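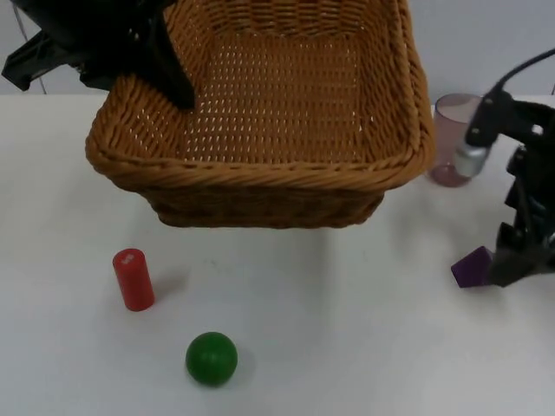 [grolness-weeds] Re: Balsam on the lower beck – where do we start?
From: Hường Chu
To: grolness-weeds list

Hi Ximena, hi all,

Sorry for the slow reply, I've had a houseful and only sat down with this on Tuesday evening. Answers are under your bits, and then I've rambled on a bit at the bottom as usual.

Ximena Bautista wrote:

> We took on the strip below the footbridge at Claltance last autumn and I
> walked it again at the weekend. It's mostly bare mud and dead stalks now,
> but Tài says it was solid pink from bank to bank in August. Is there any
> point doing anything in February, or do we just wait?

Not much pulling to be done yet, but I wouldn't say wait. February is when I do my looking. The old stalks are hollow and pale and they fall over in heaps, so you can see exactly where the thick stuff was, and you can see the shape of the bank too, which you certainly can't in July when it's over your head. I mark mine on a printed map with a felt pen. Khang keeps telling me to do it on my phone, and I'm sure he's right, but I drop phones in becks.

Towards the end of the month and into March you should start finding seedlings. They come up with two fat roundish seed leaves, much bigger than most of what's around them, and when you get a carpet of them it looks like somebody has sown cress. Don't panic! A fair few of those will get frosted or shaded out by their brothers and sisters. I used to hoe them on our flat bit by the gate, and it did knock them back, but more came up behind, so now I leave them until they're tall enough to grab.

> Which end should we begin at? Tài wants to do the worst patch first
> because people can see it from the road.

Top end, top end, top end. I know it's dull, and I know the worst patch is the one everybody moans about, but the seeds travel on the water. If there's any balsam left above you, it will send you a fresh lot with every flood and you'll be pulling that visible patch until you retire. We did ours the wrong way round for two summers. We cleared the meadow corner beautifully, took photos, had cake, and the next spring it was green again from one side to the other. Chiến Văn finally walked up past the old sluice and found a stand of it in the alders behind the pump house, and that was where the whole lot had been coming from.

So before you pull anything, walk upstream until you've gone a good long way without seeing any, and then go further. Look up the side ditches as well. Ours had come down a ditch I'd have sworn was too small to bother with. And you'll need to ask whoever owns the next bit, which can be the slow part, so it's a good job for now while there's nothing else to do.

> Do we pull or cut? And how many times do we need to go round? I read one
> thing that said once a year and another that said every fortnight.

We pull nearly all of ours. The roots are tiny for the size of the plant and it comes up with hardly a tug, even when it's taller than I am. Take hold low down. If you grab it halfway up it snaps, and a snapped stem will shoot again from the joints and flower at knee height where you don't notice it. Same thing with cutting – it works well on a big solid stand, but you have to cut below the lowest joint, right down at the ground, and most people strimming for the first time go far too high. Khang did our long bit with a strimmer, got down nice and low, and it was fine. I tried it the week after and had little bushes everywhere by August.

As for how many times, we go round three times. First in early June, when most of it is big enough to see but not flowering. Then again in the first half of July for the ones we missed and the late ones. Then a last look in August, which is mostly just a walk with the odd plant. Once a year isn't enough, in my view, because they don't all come up together. Every fortnight would be lovely if you haven't got a job.

The thing to watch is the pods. Once they've fattened up they go off at a touch and fling seed all over the place, down your neck included. If you come across a plant in that state, leave your friends standing well back and get a bag over the top of it before you bend the stem. If it's a whole patch in that state, I'd walk away and come back next June. You'll only spread it by wading in, and on your boots and trousers too.

> What do you do with it all afterwards? We've nowhere to burn it and the
> farmer doesn't want it carted across his field.

Leave it there, as long as it's not in seed. We snap the stems and pile them up on something dry, well above where the water gets to, with the roots in the air or at least off the soil. A pile as high as your waist goes down to next to nothing in a few weeks. Go back and check the heap though, because the bottom ones can root again if they're lying on damp ground. Don't cart it about, and please don't let anyone take it home for the compost or tip it over a fence somewhere. It's one of those plants you mustn't let loose in the wild, so I'd sooner it never left the bank at all.

> How long before it's gone? I need to tell people something.

The seed doesn't last very long in the ground, a couple of years or so, which is the good news, and it's the main reason I think this one is worth taking on when some of the others make me want to lie down. If you stop it seeding two years running and there's none coming from above, you really do see it fall away. Here are ours from the stretch by the Grolness allotments, where Chiến makes us all shout out our tallies at tea time:

First year after we sorted the top end: 2,257 plants
Second year: 114
Third year: 39

That's pulled plants over all three rounds. The first figure will be on the low side, I should think, as I certainly lost track a few times. I don't believe we'll ever get to nought, because there's always a bit that comes in from somewhere, but 39 is one pleasant morning with a flask.

What I'd tell people is three summers of proper work and then a stroll every year for good. Put it like that at the start and they don't feel cheated later on.

A few other things while I'm here.

Nettles. Balsam and nettles grow in together and you'll be reaching in up to the shoulder, so long sleeves however warm it is. I got my gauntlets from Rundico and they've done four seasons, though the left thumb has gone. Long ones, up to the elbow. The short ones just fill up with bits.

The banks. Where balsam has been thick there's nothing under it, so when it dies back you've got bare soil all winter and it washes away. You've probably noticed that on your walk. We worried about this and bought some grass seed the second year, sowed half of it, and honestly couldn't tell the halves apart by the following summer. Red campion, meadowsweet and an awful lot of nettles came back on their own. Steeper banks might be another story, so I'd be glad to hear from anyone who's tried planting one up.

Bees. Somebody will ask you about the bees, usually somebody leaning on the bridge. They do love it, there's no use pretending they don't, and the beekeeper at Khúc Lane was quite cross with us to begin with. We had a chat and I said we'd be leaving the ivy and the bramble well alone, and she's been all right about it since. She even lent us a wheelbarrow.

Numbers of people. Our biggest day was 60 and it was too many, they were treading on more than they pulled. I'd take eight people who know what a seedling looks like over that any day. Send them along in a line across the bank, an arm's length or two apart, and have one person come along behind for the ones that get missed. Tài is good at the coming along behind, he's got eyes like a hawk, so if he's sulking about not doing the road patch first you could give him that!

If you'd like, I can come over one Saturday in March and walk the top end with you. I'll need a lift from the station, and I'd like to see that side ditch you mentioned last year behind the chapel, the one with the broken culvert. Does it still run all winter? If it dries out in summer it's much easier to get along the bottom of it.

Oh, and does anyone have the list's spare pair of thigh waders? I thought Khang had them and he thinks I do.

All the best,
Hường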